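Last touched 2 Apr 2023 by Roman Urbańczyk. If something in here disagrees with the label on the cell door, trust the door and tell me!

# mundisel-cell

Setup and care notes for Mundisel, the server teardown cell at Tomavcombe. One arm, one two-finger gripper, one wrist camera, and a ribbed aluminum bed that we are very fond of. The cell pulls memory, coolers and processors out of retired machines so the boards can be sorted.

## What's in the repo

- `bringup/` — startup scripts and the homing routine
- `calib/` — wrist camera and bed calibration, newest on top
- `grip/` — finger profiles, force limits, pad drawings
- `logs/` — 3864 pick records so far, one line each

The logs go back to December, when Jolanta Malinowski rewrote the pick planner. Anything older used the Novora controller and lives in `logs/old`. Please don't mix the two — the timestamps are in different formats.

## Bring-up

1. Air on, then controller, then camera. The camera sulks if it boots first.
2. Run `bringup/home.sh` with the bed clear.
3. Load a chassis with the lid off.
4. Run `calib/check.py`. Anything over 14 pixels of error means a full recalibration, which takes 20 minutes and is worth every one of them.
5. Start at half speed for the first board of the shift.

## Fingers

The pads are my favorite part of this cell. They're cheap, they print overnight, and they made a huge difference to how cleanly we lift things! Swap both pads together every 276 picks. Wipe them with alcohol between swaps and let them dry before you close the gripper.

If a pad has a shiny spot, it's done, whatever the counter says.

## Working over an open board

Coolers come off first, then memory, then the processor. Approach straight down and keep the wrist square to the board. The planner treats the memory slots and the socket frame as keep-out zones until you name one as the target. 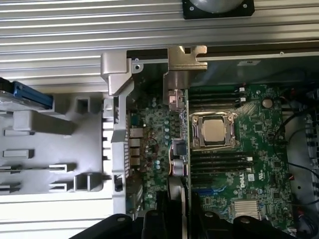 Loose wires are the thing to watch. A thin one can sit right in the approach path and the depth map will miss it completely, so jog down by hand on any chassis model the cell hasn't worked on before. Once you're happy with the path, save it under `grip/paths` with the model name and your initials.

## Known problems

- Bare heat spreaders throw glare into the wrist camera. Drop exposure two steps.
- `check.py` hangs if the Jabłońska light bar is off. Fix is on my list.
- Homing twice in a row shifts the tool offset a hair. Restart the controller in between.

Patches very welcome — send them to me or Jolanta.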